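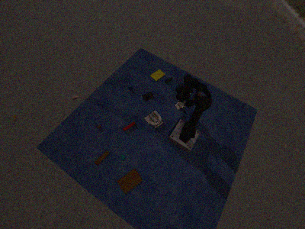
10/01/2024, dye bench, second kettle

Jadwiga B. asked for the indigo vat to be "back to normal" by the time she's off leave. I have looked through the old notebooks for what normal was and found a page from April that says "good colour today!!" and nothing else. Signed by me.

Vat as found: surface dull, no flower to speak of, liquor the colour of weak tea, smell of a pond with opinions. Somebody had topped it up from the cold tap and left a note saying so, which I suppose counts as record keeping. pH strip read lower than I'd like. The meter is still at Edutance being calibrated, or being admired, hard to say from their emails.

What I did:

Warmed it slowly on the low ring with the lid on. Added lime in two goes, stirring down one side so as not to whip air into it. Then fructose, dissolved first in a jug of warm water. Left it alone, which is the step I'm worst at. Went and labelled jars.

Came back after lunch to a coppery skin and a proper yellow-green underneath. Test strips in this order:

Cotton scour, old lot: one dip, pale and patchy. Patchiness is the scour, I think. Lustex residue again. That finish comes off in its own time and no amount of soda ash seems to hurry it.

Cotton scour, new lot: three dips, even, decent mid blue after airing. Rubs off on the thumb a bit. Will wash and look again tomorrow.

Linen from Domański: beautiful. Annoyingly so, considering what they charge. The invoice is for 1,980 and covers 20 metres plus a line called "handling", 215, which I have circled. Przemysław says handling is when they handle it. Query is with Fiorella now.

Wool: didn't. Too alkaline for it as it stands, and I'm not felting another skein to make a point.

Bogdan wants to know if the Gurnen order can go through this vat on Friday. My answer is that it can go through if he is happy with whatever blue it feels like being. He has gone away to define "happy".

To do:
Feed vat again first thing, small dose, no stirring after.
Wash and rub test on all strips, pin them in the book with dip counts.
Find out who has the good thermometer. The one on the hook reads 2 degrees high and has done since I dropped it.
Tape over the cold tap.

J. Walczak

Later: rub test on the linen, damp cloth, barely a mark. Cotton still coming off. Lid on, ring off, blanket round the kettle for the night.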